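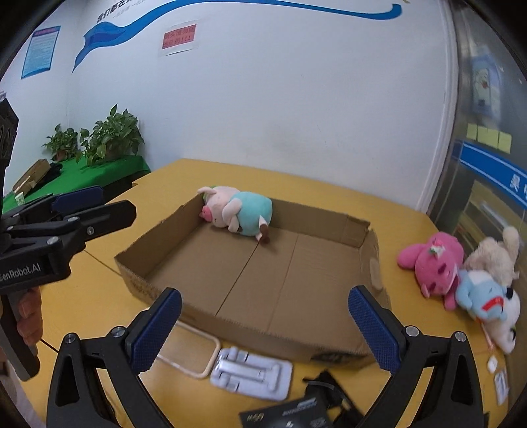 Plush toys and a box on the yellow table, grippers open.

About Brostum

We pack and sort small soft goods. Toys mostly, plus whatever comes in with them – stands, straps, little packages, odds and ends that need to go in the right box. Started in Skirham with 2 tables and a borrowed van. Zlatko Kos still has the key to the van, the van is long gone.

What we do

Stores send us mixed stock and returns. We open it, check it, tag it, box it up again, send it back out. 158 product lines at last count. Biggest customer is Sellano, they've been with us from the start. Smaller shops too, and we take small orders. Minimum is 500 pieces a month, can be mixed.

Automation at Brostum

People ask about this more than anything else so it gets its own section.

Yes, we're bringing in robots for part of the packing. Soft toys are hard for them. A plush pig doesn't hold its shape, the ears flop, one leg gets caught on the rim of the box. A carton of cans would be easy. So the packers teach the job first, by hand, with hand-held grippers. Pick up, move, put down, let go. Then again with the box turned a bit. Then with a pile instead of a row. The recordings go to the training side and what comes back gets tried on the floor.

The packers decide what counts as a good pick. Slavica Angelovski runs that table, she packed for years before this and it shows. She threw out the first set of instructions in March and wrote her own, one page, big letters. We still use it.

What changes for our people

Less lifting from the deep bins. Less of the same move all day long. More checking, more fixing, more telling the machine side what went wrong. Some of it is slower than packing by hand and we plan for that, so gripper hours are not counted against anybody's packing numbers.

Pay does not drop when you move to the gripper table. That was agreed in writing before we started, and it's pinned up in the break room. Training is on paid time. If you try it and don't like it you go back to your old station, no form to fill out. A couple of people have done that. Wrists get tired too, that's a real thing, so we swap every hour and Panagiotis Georgiou is strict about it.

What we don't know yet – how many stations we'll end up with, and what the night shift looks like in a few years. We talk about it at the floor meeting. Questions can be asked there or left in the box by the door, with or without a name.

Who's who

Zlatko Kos – founder, customers, invoices
Slavica Angelovski – gripper table and training
Panagiotis Georgiou – shifts, safety, breaks
Roald Hovland – machines, repairs, anything with a plug
Spyros Kadrić – returns and shiping

Work with us

Packers wanted, day shift, no experience needed. You'll start on the regular line with Spyros, then 2 weeks at the gripper table if you want them. Come by the front desk or write to us thru the contact page. Please dont send resumes by fax, the machine is broken and Roald is busy.

Page updated 8 June 2022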